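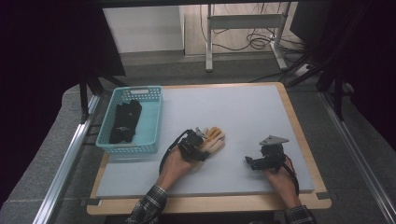

Adjunto 1: tablero Muvby sobre la mesa de madera, con la cesta a la izquierda.

Incidencia 2347
Producto: tablero de doblado Muvby 581, gris claro
Comprado a: Gatchalian, pedido 879
Lugar: Diltidero, sala de clasificado textil
Abierta en: diciembre de 2023
Abre y documenta: Liam Costello
Estado: pendiente de respuesta del proveedor

Descripción del problema

El tablero se desplaza sobre la mesa cuando se dobla tela encima. No es un movimiento grande, pero al terminar un paño grueso el borde del tablero ya no está paralelo al de la mesa y hay que recolocarlo. Además, los paños de pelo se enganchan al arrastrarlos: avanzan a saltos y el doblez queda torcido. Con tela lisa pasa mucho menos.

El folleto de Muvby promete «deslizamiento controlado del tejido y agarre total a la mesa». De lo primero veo poco y de lo segundo, nada. Reconozco que no esperaba gran cosa de un folleto.

Primera respuesta de Gatchalian (resumen)

1. Que el tablero se mueve por estar mal colocado.
2. Que la superficie necesita limpieza.
3. Que las zonas grises que mencioné por teléfono son suciedad.
4. Que probemos el spray Iltik, que casualmente también venden ellos.

Contesto punto por punto con lo que he ido haciendo.

Prueba 1. Colocación

Levanté el tablero, pasé un trapo seco por la mesa y lo volví a poner plano, sin nada debajo. Doblé el mismo paño varias veces con el tablero paralelo al canto y después girado. Se mueve igual en las dos posiciones. Si existe una colocación correcta, no figura en las instrucciones, que son una hoja con tres dibujos y ninguna frase.

También me preguntaron si la cesta empujaba el tablero. La quité y repetí. El resultado fue el mismo, así que la cesta ha vuelto a su sitio, a la izquierda, donde resulta cómoda para ir dejando piezas.

Prueba 2. Limpieza

Agua tibia con una gota de jabón neutro, paño bien escurrido, secado con otro paño. El manual de limpieza no existe, de modo que usé el criterio de cualquier cocina. Esperé a que la superficie estuviera seca del todo antes de volver a doblar.

Los paños de pelo siguen enganchándose. Quizá algo menos los primeros minutos, aunque no pondría la mano en el fuego: después de limpiar una cosa uno siempre quiere notar diferencia.

Lo de las zonas grises me lo creía a medias. Una mancha no cambia de sitio según de dónde venga la luz. 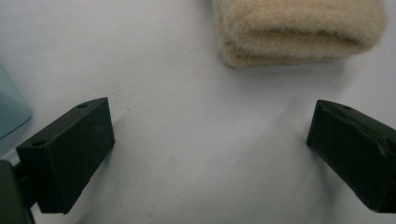

Así que hice lo más simple, que era girar el tablero media vuelta sin tocar nada más en la sala. La parte que parecía más oscura siguió cayendo del mismo lado de la mesa, ahora sobre el extremo contrario del tablero. Para mí es sombra, con algo del moteado propio del acabado. Pido que se retire del expediente la palabra «suciedad», porque luego sirve para denegar la garantía.

Lo que sí noto con la yema de los dedos es una textura ligera. Sospecho que es ahí donde se agarra el pelo de los paños. Es una sospecha; no tengo otro tablero nuevo con el que comparar y Gatchalian no me ha querido mandar una muestra.

Prueba 3. Spray Iltik

Lo probé, con poca fe, en una esquina. El paño corre mejor encima de esa esquina durante un rato. Luego vuelve a lo de siempre. Y deja la tela con un tacto resbaladizo que aquí no nos sirve, ya que parte de lo que doblamos se entrega tal cual.

Pregunté cada cuánto hay que aplicarlo. Me dijeron «según uso». Con el uso que le damos nosotros, el bote duraría bien poco. No lo considero una solución y no voy a pedir más.

Prueba 4. Lámina antideslizante debajo

Esta fue idea mía, no del proveedor. Corté un trozo de lámina de la que se pone en los cajones, de 43 cm de largo, y la metí entre la mesa y el tablero, centrada. El tablero deja de moverse con paños finos. Con los gruesos todavía cede un poco por las esquinas, seguramente porque la lámina no llega hasta ellas.

Dejo constancia de que un retal de cajón funciona mejor que el «agarre total» de fábrica. Desconfío, eso sí, de que aguante: en mayo pusimos la misma lámina bajo una bandeja y a las pocas semanas se había encogido.

Prueba 5. Cambiar la forma de doblar

Me sugirieron, ya en la segunda llamada, levantar el paño en lugar de arrastrarlo. Funciona – claro que funciona, si no toca el tablero no se engancha. Pero entonces el tablero no aporta nada y podríamos doblar directamente sobre la mesa.

Aun así lo dejo como medida provisional para los paños de pelo. Se levanta la mitad, se posa y se alisa desde el centro hacia fuera, sin tirar. Tarda más y el doblez sale recto.
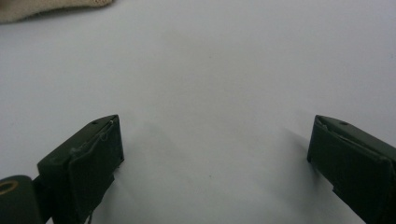
Qué pido al proveedor

– Que confirme por escrito si el acabado del modelo 581 lleva textura a propósito o si es cosa de esta partida.
– Que diga si el tablero debería traer patas o tacos de goma. El nuestro llegó sin ellos y la hoja de instrucciones no aclara nada.
– Que cambie el tablero o devuelva el importe. No acepto un vale para comprar más spray.

Segunda respuesta de Gatchalian

«Hemos trasladado su consulta al fabricante.» Sin plazo y sin nombre. La pego entera porque no había más.

Notas para quien use la sala entretanto

La lámina se queda puesta. No echéis Iltik en el resto del tablero; si lo cambian, querrán verlo sin productos encima. Los paños finos se pueden doblar como siempre. Los de pelo, levantando.

Mantengo la incidencia abierta.

L. Costello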